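Wirkuser compares two grippers in simulation

Sep 16, 2021

Wirkuser has finished the first round of its gripper comparison for the Basadmont project. Two models, Gusta and Nautiyal, were tried in a simulated room with a long wooden plank. Each got 100 attempts.
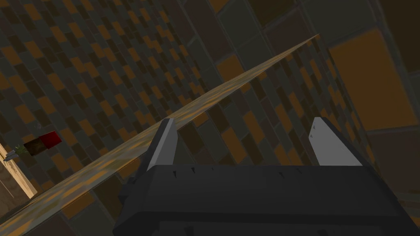

Wirkuser test team, simulation editor

Gusta dropped the plank 12 times and Nautiyal 41 times. The controller was the same for both. The team says the result is only for thin parts, and heavier ones are not tested yet. A second round, with up to 300 attempts per gripper, will start in November.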